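Aligning hand-held gripper recordings before you train on them

Last updated 28/06/2024

These are the steps we use on Pokton to turn raw hand-held gripper sessions into episodes a policy can be trained on. It covers two grippers used by one person, with a head camera as the shared view. If you only have one gripper you can skip step 4.

You will need the recordings from both grippers, the head camera video, the calibration file for your marker cubes, and a machine with enough disk space to unpack everything at once. Our alignment tool is called Tuvemance. Any tool that can read marker poses and resample them will do the same job.

Step 1. Check the clocks

Each device stamps its own frames, and the stamps drift apart over a long session. Before anything else, plot the three streams on one time axis and look at the start and the end. If the offset is the same at both ends, a single shift is enough. If it has grown, you need a linear correction as well.

We ask the person recording to open and close both grippers sharply at the start and again before they stop. The jaw opening gives a clear spike in the gripper data and is easy to find in the video. Line up the spikes by hand the first time so that you know what a good match looks like, then let the tool do it.

Step 2. Detect the marker cubes

Run the detector over the head camera video and save a pose for every frame in which at least one face of a cube is found. Do not fill gaps yet. Keep the ID of the face together with the pose, as you will want it in step 3.

Poor detections usually come from motion blur or from a face seen nearly edge-on. Throw away any pose with a high reprojection error. The threshold depends on your lens, so pick it by looking at a histogram from one of your own sessions.

In May we ran this on a full set of 2263 recordings. After the error check and the clock check, 1386 were left. That was fewer than we wanted, and most of the rejected ones failed on clocks, so step 1 is worth the time.

Step 3. Move from cube to jaw

The detector gives you the pose of the cube. The policy needs the point between the jaw tips. Apply the fixed transform from your calibration file, one for each gripper. The left and right files are easy to swap — we did it twice — and the result looks plausible until you check a grasp.

To check, choose a frame where something is held between the jaws and project the jaw point back into the video. It should land on the object. Repeat with a different face of the cube. If the point jumps when the face changes, the cube has been fitted slightly crooked and must be calibrated again.
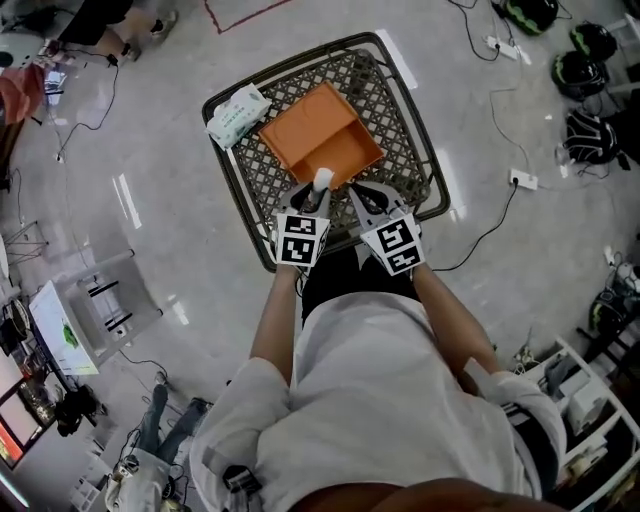 Small items make the best check. A slim white cylinder held upright in the left gripper, as in this basket and tray task, leaves little room for error, and a bad transform will put the point over the tray instead.

Bevan Pearce wrote in after trying this step to say that checking one grasp per session had not been enough for him. His transform was fine near the middle of the view and poor towards the edges, which he traced to the lens model, and he now tests a grasp in each corner as well. We have since added the same test to our own routine.

Step 4. Put both hands in one frame

Express the right jaw pose relative to the left, and keep each hand's motion relative to its own pose at the start of the action chunk. Do not use the head camera as a fixed origin, because the wearer's head moves all the time and the policy will learn that movement too.

Step 5. Fill short gaps and cut episodes

Gaps of up to 8 frames can be filled by interpolation. For longer ones, split the episode. Cut from the moment the first hand starts moving to the moment both jaws are open and clear of the object.

Step 6. Replay before you train

Pick a handful of episodes and replay the trajectories on the arm at low speed with nothing on the table. Watch for sudden wrist turns, which nearly always mean a face ID was misread in step 2. In our May set we dropped three more episodes at this point and trained on 1383.

The settings file for Tuvemance is kept with the Pokton code. If you change the gap limit, write it in the session log, as the training script does not store it.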